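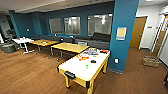
Posted by Salstead Product Trials, Grestmont office
2024-03-28 | Paid study | Ref. 2933

Participants wanted: tidying robot service for shared lounges and game rooms

Salstead is looking for people to take part in a paid review of Liapis, a robot service that puts shared rooms back in order between uses. Liapis is sold by the month to apartment buildings, offices and student housing. The company that makes it has asked us to run an outside review before the service opens to new customers in December. We are not part of that company and we do not sell the service.

The work is ordinary lounge work. People play a game, leave the boxes on the air hockey table with the puck and go home. Liapis is supposed to pick up what is left out, put each thing where it belongs and leave the furniture alone. We want to know how well it does that when the people using the room are not engineers, and how much of the job still falls to whoever is in the building.

What you will do

Each participant comes to our Grestmont site for four sessions. A session lasts 60 minutes. You will be given a lounge, a set of items and a short list of things to get done. In most sessions you will:

- show the robot where things go, using the tablet that comes with the service
- leave the room in the state the task sheet asks for
- start a tidying run and stay with it until it ends
- step in when you think you should, and write down why
- fill in a rating sheet and talk it over with one of our staff

One of the four sessions is different. In that one you set up the service from the box, with only the printed guide. We won't help unless you are stuck on the same step for a long time, and we would like you to say out loud what you are thinking as you go. Please don't read up on the setup before you come.

You will be asked to work with things that are easy to mix up or hard to pick up: flat cards, small pucks, game boxes that have been stacked badly, packaging that may or may not be trash. The last one matters to us. Several buildings that use the service now have told us they are not sure what it should do with an empty box, and neither are we. Your opinion on that will go into the report.

Who we are looking for

We need adults who use or look after a shared room at least once a week. That could be a break room, a clubhouse, a residents' lounge, a church hall or a dorm common room. We want a mix of people who use these rooms and people who clean or manage them. You do not need to know anything about robots. If you have worked for a robotics company in the past two years, please do not apply for this study.

You should be able to:

- read and write everyday English
- use a tablet with help
- be on your feet for part of each session, with a chair close by (tell us if you need a different arrangement, we can usually make one)
- get to Grestmont on your own, by car or on the Nestville bus

You are welcome if you use a wheelchair. The site is all on one level. If you take part with a support person, that person can stay in the room but should not do the tasks.

Pay

You get $45 for each session you complete, paid by check or prepaid card at the end of the session. If a session stops early on our side — a robot fault, for example — you are still paid in full. If you need to drop out, you keep what you have already earned. Parking is free. Bus fare is paid back if you bring the receipt.

What we record

Sessions are recorded on video, with sound. The robot also keeps its own log of each run, including pictures of the room, and you may show up in those pictures. The recordings are used to write the review. The maker of Liapis gets the written report and the robot logs. It does not get the videos of our talks with you, and your name is not in the report. We will go through a consent form with you before the first session, and you can take a copy home.

Safety

The robot moves slowly and has a stop button on the body and another on the tablet. We show you both before anything starts. A staff member is in the room at all times. Wear closed shoes. Long scarves and loose jewelry should stay in the locker. No children or pets at the site, please, even in the waiting area.

How to apply

Use the form on the Salstead participant page and enter reference 2933. The form asks what kind of shared room you use, how often, and what usually gets left out in it. Write as much as you like on that last question. You can also pick up a paper form at the front desk in Grestmont or at the Nestville public library.

We call people back in the order the forms come in, but we do try to keep a balance between room users and room staff, so some people may wait longer than others. If you don't hear from us, your details stay on the list for the next round unless you ask us to remove them.

Building managers: we are also looking for a small number of lounges in Nestville where Liapis can run for a month after the site sessions are finished. There is no charge for the month, and there is no duty to buy. The room needs a level floor, a door that can be left open during runs, and one person on your staff we can call. Tick "I can offer a room" on the same form — you don't have to take part in the sessions yourself.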